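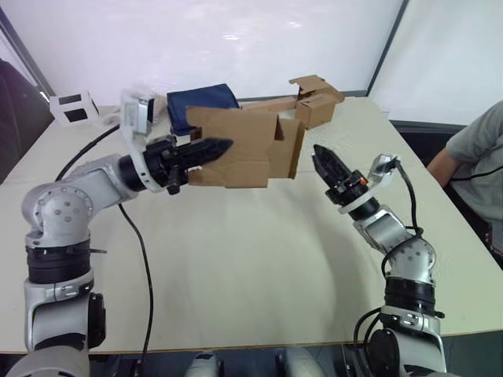

By the Buko project group, second-year Packaging and Materials
2 comments | 20 shares

Our project looked at how storage in damp air affects the strength of corrugated cardboard. We bought single-wall sheets from two suppliers, Histau and Testik, and cut them into 100 test pieces of equal size.

Half of the pieces stayed in a dry cupboard. The rest went into the cellar of the Cheon building for most of August. We then stood each piece on edge and added weight until it folded.

The dry Histau pieces held roughly 300 newtons before folding. The Testik pieces were a little weaker when dry but lost less strength in the cellar. Pieces cut across the flutes gave uneven results – we left them out of the final table.

Our cellar humidity readings have a gap because the logger battery ran out. A second run should use a closed chamber and test whole boxes as well as flat pieces.

Share this report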